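Finishing Room Notebook, Dandumberg
16 January 2023
Entry by Rosalie Hauser

Subject: Cure of the waterborne varnish on maple panels, second series

The second series was opened this morning with the panels left over from the first. The purpose remains as stated at the front of this notebook: to establish how long a varnished cabinet door must stand before it can be hung, closed against its frame, and shipped without the two surfaces sticking. The Kakiren order is due in May and calls for painted carcasses with clear-finished maple doors. The present practice of waiting one week is based on habit and has not been tested in winter conditions.

Material. Maple offcuts, planed and sanded through the usual grits, with the final pass by hand along the grain. Varnish is Saltance satin, from the can opened last week. The lid had been left slightly raised and a skin had formed at the rim. The contents were passed through a cone filter twice and showed no further lumps. I have marked the can and ask that it be used for test work only. The production cans are on the upper shelf and are to remain sealed until the doors are ready.

Room. The thermometer by the door read 63 degrees at the start of work and 70 by midday, after the heater had been running all morning. This is a larger swing than I would accept for production. Relative humidity was low throughout, as is normal for the season. The panels nearest the heater were touch dry well before those on the window side, and I have noted the rack position on the back of every panel so that the two groups can be compared separately.

Application. First coat by foam brush, thinned slightly with clean water. Grain raise was moderate. I cut it back with the gray pad and wiped down with a damp cloth. Second coat full strength. On the window-side panels the second coat leveled well. On the heater-side panels it began to drag before I had reached the far end, and there are lap marks on most of them that can be seen in raking light and felt with a fingernail. These panels will stay in the series for the blocking test but should not be used to judge appearance.

A note on the brush. The synthetic brush from Zürcher was tried on one panel in place of the foam. It held more varnish and left a wetter edge, and I found no lap marks on that panel even though it was on the heater side. One panel proves little. I propose to repeat this with the same brush on both sides of the room before we order more of them.

Blocking test, method. After the stated cure time, two panels are laid face to face with a strip of glassine between them over half the area and nothing over the other half. A weight of 500 grams is placed on top and the pair is left overnight. In the morning the panels are separated by hand and the faces examined for sticking, transfer of sheen, and any print of the glassine. Results are recorded as clear, marked, or stuck. The first series used varying weights, and for that reason its results cannot be set beside these.
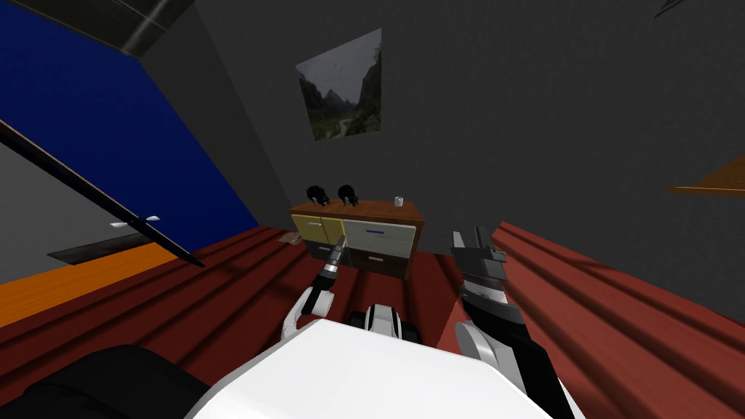

Cabinet front in a computer rendering, with the ribbed tip of a small tool pointing up toward it.

Results so far. The pairs coated last week were opened this morning. The window-side pair was clear on the glassine half and marked on the bare half, with a faint dull patch at one corner that did not buff out. The heater-side pair was clear on both halves. A third pair, stacked a day earlier than it should have been through an error in my own schedule, was stuck firmly enough that fibers lifted from one face when I parted it. I have kept that pair as a reference and placed it in the drawer with the first series.

It would be easy to read this as showing that heat is the answer. I would caution against that reading. The heater-side film dried quickly on the surface, and it is possible that it is softer underneath than the sticking test reveals. A thumbnail pressed into both panels left a shallow print on each, and I could not tell them apart. A proper scratch test is needed before anything is decided.

Shop conditions and door contact. Hinged doors meet the frame along a narrow strip, and the pressure there is probably greater than anything our weight produces. The felt bumpers used on the previous job kept the surfaces apart but left rings on the finish at two of the corners. Clear bumpers of a firmer kind have been requested. Until they arrive, finished doors should be stored upright in the slotted rack with nothing touching the faces. Newspaper and bubble wrap are not to be used. The bubble wrap pattern left on the sample door before the holidays has still not faded.

Cost. The delay to the order if we move to a two-week cure would mean renting rack space in the front building. I have not included figures, as the rent is under discussion. The varnish itself is a minor part of the total.

Cleaning. Foam brushes discarded. The Zürcher brush was washed with soap and water, spun, and hung bristles down. A little dried varnish remains at the ferrule — I began washing it too late. Filters and gloves to the covered bin. Pad dust was vacuumed before the second coat and again at the end of the day.

To be done next:
Move the test rack away from the heater and record the temperature at both ends.
Coat new window-side panels with the Zürcher brush.
Cure times for the next pairs: 4, 7, 10 and 14 days.
Scratch test on both groups, same operator for all panels.
Ask the supplier whether a hardener may be added to the satin, and whether it would yellow over painted edges.
Replace the hygrometer battery.

Added at the end of the day: the second coat on the heater side now appears even in sheen, apart from the lap marks. The smell in the room was slight after an hour with the fan on. Next pair to be stacked once the cure time has been checked against the wall schedule by a second person. R.H.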